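# Build the hand tool before the arm

Most home robot builds start with the arm. The builder prints the links, orders the servos, spends a winter on backlash and cable routing, and fits a gripper at the end with whatever money and patience remain. I think this order is wrong for anyone whose robot is meant to handle household objects, and most wrong for anyone who wants it to handle cloth.

The alternative is to build the gripper as a hand-held tool. Put a handle and a trigger on it, carry it to a table, and do the task yourself with the fingers you intend the machine to have. If you can't fold a T-shirt with two of them, an arm won't either.

My own case is the Wundonent, a two-finger gripper I have been working on at the Branholm shared workshop. The first version had hard printed fingertips. It passed every test I had for it, which consisted of picking up blocks, a mug and a screwdriver. On a cotton hem it closed, slid off, and closed again on nothing. I had already bought bearings for the shoulder joint.

Fabrice Poulain, who has the bench nearest the door, suggested I take the thing off its mount and try it by hand. The fault was obvious within an evening. The tips met at a line, the line was slightly out of parallel, and the fabric escaped at the open end. A softer pad fixed most of it. A small change to the linkage fixed the rest. Neither required a motor.

Cloth is the right test material for this stage. A rigid part forgives a bad approach angle, as it settles into the jaws on its own. A shirt lying flat gives the jaws nothing to settle on. You have to press, drag up a small ridge, and pinch it, and the clearance between jaw housing and table decides whether that is possible. On the Guérin drawings, which many people in the workshop start from, the housing touches the table before the pads do if the tool is tilted more than a little. You can read that off the drawing if you know to look. Your wrist will report it without being asked.
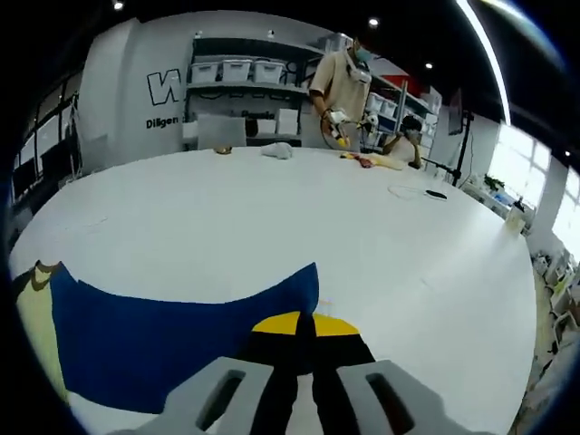
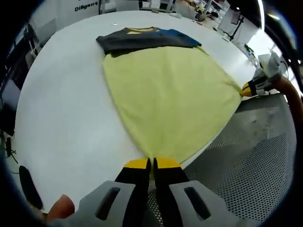

*Hand-held grippers at the round table. In the second picture the lime T-shirt is held at the hem and at its right corner.*

Two tools are also more informative than one. With a single gripper the free hand cheats: it smooths a wrinkle or lifts an edge by a few millimeters, and the builder doesn't notice having done it. With a gripper in each hand, or with one person on each side of the table, all of that help disappears. The time per fold goes up sharply. I regard the slower figure as the true one.

There are fair objections. Josiane Besnard, whose Grimum arm is the best-finished machine in the building, holds that a hand tool hides the hard part. Her point is that the human wrist supplies compliance, force sensing and a great deal of quick correction, and that a gripper proven by hand has been proven with the best arm available. I accept all of this. It is an argument for testing again after mounting. It doesn't rescue the builder who mounts a gripper that fails even with those advantages.

The second objection is wear. Hand testing puts loads on the tool in directions the finished machine may never use, and a trigger linkage is one more thing to break. Also true. I replaced the pads at 1000 closures and the trigger pin at 4000, and the pin was my fault for using soft rod. Both parts cost less than the shoulder bearings, which are still in their packet.

The third is that it looks like play. People walking past ask when the robot is arriving. I have no technical answer to that.

What I would ask of anyone starting now is modest. Before ordering a single actuator, build two copies of the gripper with handles. Leave slots or spare holes in the fingers so that the pads can be shifted. Route the cable so that it clears the table edge during a full sweep – a cable that drags will pull the tip off target, and you will blame the jaw. Then do the real task, with real laundry, and write down each dropped grasp and where on the garment it happened.

My log for November has 201 grasps and 48 drops. The largest group is at the collar, where the ribbing is thick enough to hold the pads apart and the thinner layer underneath slips out. That is a pad stiffness problem, and the next set of pads is already cast in two hardnesses. The arm can wait until the collar stays put.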